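4.3 Gripper Fingers and Wrist Camera: Fitting, Checking and Care

Applies to Marwat bench cells with the two-finger gripper. Section owner: Shahzad Ghumman. Revised August 2024. 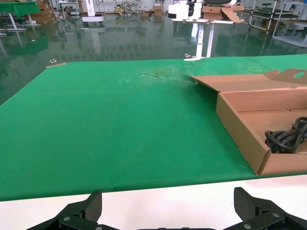
Figure 4-6. Wrist camera view with the fingers spread wide. Cable bundle in the open carton, right.

4.3.1 Before you start

Read Section 2 (Stopping and Locking Out) first. The finger plates can be changed with the arm in any pose, but the service pose gives the best access to the screws.

You will need:
Hex driver set from the Horner tool roll
Lint-free cloth
Finger gauge block, 70 mm
Spare pad set
Cell log

CAUTION: Pinch hazard. The fingers can close when gripper power returns. Lock out the gripper supply at the cell disconnect before touching the pads or plates.

4.3.2 Removing the fingers

1. Jog the arm to the service pose and open the gripper fully.
2. Stop the cell and lock out the supply.
3. Support the left finger with one hand. Loosen both round screws on the mounting plate a little at a time, going back and forth between them.
4. Lift the finger straight off the carrier. Do not twist it. The locating pin is a close fit and will score the bore.
5. Repeat for the right finger.
6. Wipe the carrier faces with a dry cloth.

Note: Left and right are given as seen in the wrist camera view. Standing in front of the arm, you will see them reversed.

4.3.3 Inspecting the pads

Check the textured face of each pad under good light. Replace the pads as a pair if any of the following is found:
Texture worn smooth at the tip
A lifted edge or corner
A cut that reaches the backing

Adhesive residue can be removed with a damp cloth. Solvent softens the pad bond and must not be used. Pads are also replaced at 1000 operating hours, whatever their condition.

4.3.4 Refitting

1. Seat each finger on its pin by hand until the plate is flush with the carrier.
2. Start both screws by hand, then tighten evenly with the short driver. Stop when the plate no longer shifts.
3. Remove the lockout and restore the supply.
4. Close the gripper on the gauge block at the lowest force setting. The display should read within 3 mm of the block size. If it does not, run the zero routine in Section 4.5 — do not shim the plates.

4.3.5 Checking the camera view

1. Open the gripper fully and bring up the wrist camera on the pendant.
2. Compare the live view with Figure 4-6. Both fingers should rise from the bottom corners, with the pads and the plate screws in sight and a clear gap between them.
3. If one finger sits noticeably higher than the other, check that its plate is flush. If both plates are flush, loosen the camera bracket and level it.
4. Save a reference picture in the cell log.

Note: Leave slack in the camera lead at the wrist. A tight lead will pull the bracket off level when the last joint turns.

4.3.6 Work surface

Inspect the green cloth each time the fingers are serviced. Scuffs and stains outside the pick area can be left. Inside it, change the cloth. Smooth out creases by hand and check that the far edge has not lifted where the fingers could catch it.

If the camera reports fault 217 after refitting, reseat the lead at the Carberg junction and restart the cell. For repeated faults, see Section 7.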